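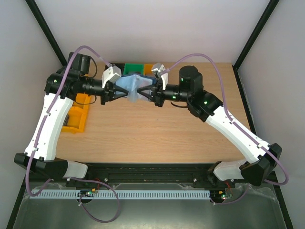 About Kemeys

Hi, and thanks for stopping by! I'm Nia Gwilliam, and I started Kemeys because I couldn't find the kind of help I wanted after my second baby. I had a good doctor, a kind husband and a freezer full of casseroles, and I still spent a lot of that winter sitting on the bathroom floor wondering why everybody else seemed to be managing. It took me eight months to say so out loud to anyone.

Kemeys is a small support service for new and expecting parents in Jandorgate and the towns close by. We run peer groups, we make phone calls, and we help people find a therapist or a doctor who knows this area well (it can be a real slog to do that on your own with a newborn on your chest). We're not a clinic and we don't diagnose or prescribe. If you need medical care, we'll help you get to it, and if you like, one of us will sit with you while you make the call.

How it got going

The first group met in my living room with six of us, four babies and one very patient dog. We didn't have a name yet. I picked Kemeys later, after the street my grandmother lived on, mostly because I was filling out the form for the bank and had to write something -- and it stuck!

After that things grew faster than I was ready for. We moved into two rooms over the Tririco pharmacy, which has an elevator (so, strollers welcome) and a landlord who doesn't mind crying, from babies or from grown-ups. Last year 291 families came through our groups, and our phone line took 1,874 calls. A lot of those were at night. Some lasted two minutes and some lasted an hour and a half.

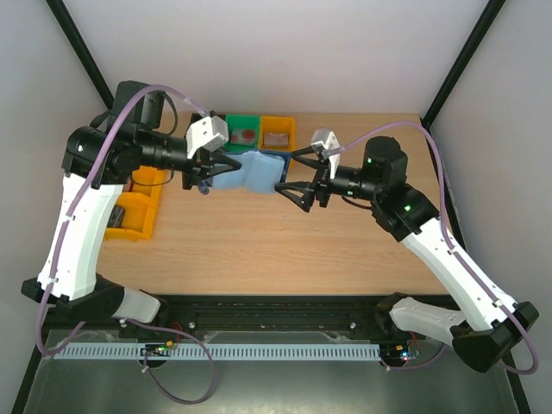
Dana wrote to us after her spring group ended: I came in sure you'd all think I was a terrible mother, and I left with three phone numbers and a plan for bedtime. I still text two of those women every day.

I've kept that note taped inside my desk drawer. I read it when the grant paperwork gets to be too much, which is pretty often, if you must know.

What we offer

Weekly groups, in person and online. There's one for pregnancy, one for the first year, one for parents who've had a loss, and one for dads and partners. We cap every group at 8 people so there's time for everyone to talk, or to sit there quietly with a cup of tea and not talk at all.

The phone line. You'll get a parent who has been through something similar and has been trained to listen. It isn't a crisis line. If you or your baby might be in danger, please call 911 or go to the nearest emergency room right away.

Help finding care. We keep our own list of local therapists and prescribers, and we call every office on it ourselves to ask who has openings and what insurance they take.

Zerkance, our visiting program. If leaving the house feels like too much, a trained visitor can come to you for an hour or two. It starts up again in March, after a long pause, and I'm so happy about it I could cry (I have, in fact, cried).

What it costs

Groups and phone calls are free. Zerkance visits are on a sliding scale, and plenty of families pay nothing. We get by on small grants, a fall bake sale that has gotten a little out of hand, and donations from people who used to be in our groups. Last fall's sale brought in $2,000, and I'd like it on the record that my lemon bars sold out first.

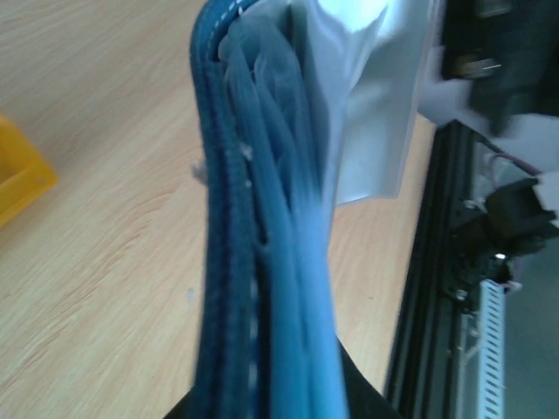
Photo: Kemeys

Do I need a diagnosis?

No! You don't need a referral either. Plenty of people come because they feel flat, or angry, or scared all the time, and they don't have a word for it yet. You can also come if you're worried about a partner, a sister or a friend. Adoptive and foster parents are welcome too, and so are grandparents who are doing the raising.

Babies can come to any daytime group except the loss group. Older kids are trickier because we don't have anyone to watch them, but call me and we'll try to work something out.

Getting in touch

Use the contact form or leave a message on the office line, and tell us a good time to call back. I answer most of the messages myself, usually within a day, and usually with a toddler yelling in the background. If you'd like to train as a phone listener, write "listener" in the subject line and I'll send you the packet.

Page last updated 2021-02-23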